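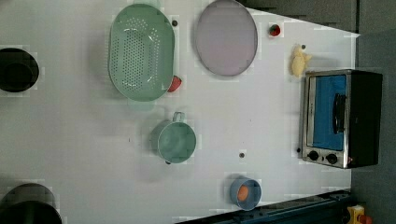
Overhead view of the table with the kitchen object set laid out.

Rolten K5 Tabletop Cell -- Kitchen Set Configuration

The K5 is a fixed tabletop cell for pick-and-place and open/close work with household-type objects. It ships with a white work surface, a mounting rail, an overhead camera bracket and an emergency stop. The arm is ordered separately. This page covers the kitchen set configuration, its setup and its routine care.

Object set
The layout at the top of the page uses a mint-green perforated colander, an oval plate, a small pot, a light blue bowl, toy foods and a toy toaster oven with a vertical door handle. Positions are not fixed. Operators may rearrange all items except the oven, which should stay where its door can open without touching another object.

Setting up
1. Place the table on a level floor and lock the feet. Check the surface with a spirit level in both directions.
2. Bolt the arm base to the rail. Tighten the bolts in a cross pattern, then go over them once more.
3. Route the arm cable below the table surface. Leave enough slack for full travel of the base joint.
4. Connect the emergency stop before applying power. Press it, confirm that the drives drop out, and release.
5. Fit the overhead camera and run the table calibration. Repeat the calibration whenever the bracket or the rail has been loosened.
6. Set the speed limit to 300 mm/s for the first run. Raise it only after a full pass over the table with no objects on it.

Routine care
Wipe the surface with a damp cloth at the end of each shift. Do not use solvent cleaners; they leave a gloss that shows up as glare in the overhead view. Keep crumbs of foam or rubber away from the rail.

Rail bolts: check torque every 300 operating hours.
Gripper pads: replace at 900 hours, or sooner if the edges have rounded.
Base joint grease: renew at 2,000 hours.
Emergency stop: test at every power-up.

Toy oven door
The door is the part of the set that wears first. If it sags or sticks, remove the oven from the table and check both hinge pins. A bent pin should be replaced, not straightened. After refitting, open and close the door by hand 5 times before returning the oven to the cell, then re-teach the handle position. A new door sits slightly differently from a worn one, and the old grasp point may slip off the handle.

Common faults
Arm stops short of the object -- calibration is out. Rerun it with the table clear.
Arm trips on start -- emergency stop still latched, or its connector not fully seated.
Plate cannot be lifted -- gripper is approaching too high. Lower the approach by 5 mm and try the rim again.
Base vibrates at speed -- loose rail bolt. Stop the cell and retorque all bolts, including those that feel tight.

Spare parts
Gripper pads, hinge pins, rail bolts and the emergency stop cable are stocked by Ekwood. Quote the cell serial number, found on the label under the table.

Service contact: Mitsuko Koyama
Instructions revised 28 May 2026 (A. Asfaw). Replaces the April issue.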